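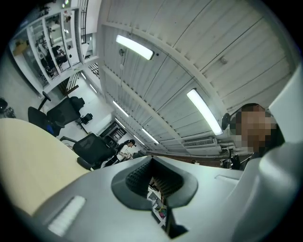

Lighting the Long Room at Buckley
Student project report, Adton building studies course

When our group picked the ceiling as our subject, we got some teasing from the other groups, who had windows and doors and other things you can touch without a ladder. But we all spend our afternoons under that white paneling, and we wanted to know whether the light was as even as it feels when you first walk in.

We borrowed a light meter and took 142 readings at desk height over three weeks in November, always after dark so that daylight wouldn't muddle things. The brightest was 1,021 lux, straight under one of the big fluorescent fixtures. The seams between the ceiling sheets turned out to be a great help, by the way, because we could line up our rows with them and skip the tape on the floor!

Between the fixtures the numbers dropped more than any of us had guessed, and the lowest reading came from a corner where people like to sit and read. We would love to go back and test that corner with a desk lamp. We also meant to record whether the air conditioning was running during each session, but we only remembered for the first 50 readings, so we have left that column out of our table.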